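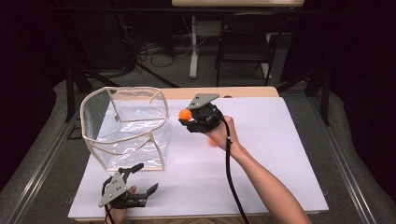
By Aba Ackah
24 Dec 2024

A robot can pick up a decent amount of what it needs to know from people holding its "hands" — no robot needed in the room. That's the claim from the Plerwood group, out with first results from its Gamilari project this week.

Method is simple enough. A person takes a hand-held gripper in each hand, cabled up, and does the job themselves. Small orange balls, a clear open bin, a white board on a table. Pick up, move over, let go, again. The recordings then train the software that drives a two-armed robot with the same sort of fingers.

The numbers: 2232 recordings made by 18 people since August. Of those 985 were kept for training, the rest thrown out for dropped balls, bad tracking or a cable snagging. Robot then got 191 fresh tries with the bin shifted to places it hadn't been in the training set. It managed the full task in most of them, the group says, though the write-up splits the score by bin position and doesnt give one overall figure.

Where it fell down: balls close to the bin wall. The clear plastic seems to be the trouble, with glare throwing off the robot's guess at where the edge is. It also tended to let go too early when both arms were busy at once.

One odd finding — slower demonstrators made for better training data, even with fewer recordings each. The group thinks pauses before the grip help, but hasn't tested that on it's own yet.

Next up is a second task, folding cloth, with a partner lab at Drelcombe. Recordings to be released once the names have been stripped from the files. No date given for that.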